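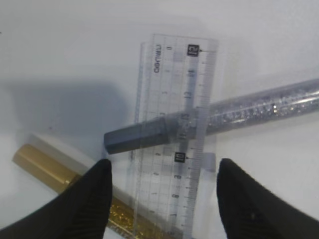 Derek Hollis wrote to us that his old kit took him a whole Saturday to get 80 usable demonstrations, and that with the Skuvard he had 300 before supper.

We love hearing that! The Skuvard is our teaching set for small, fiddly tabletop jobs (clear rulers, glitter pens, anything slim and shiny), and it records the wrist view along with every move of the fingers, so each example is ready for training when you let go. Spare fingertips come in packs of 8, and they fit the older Darnside arms too.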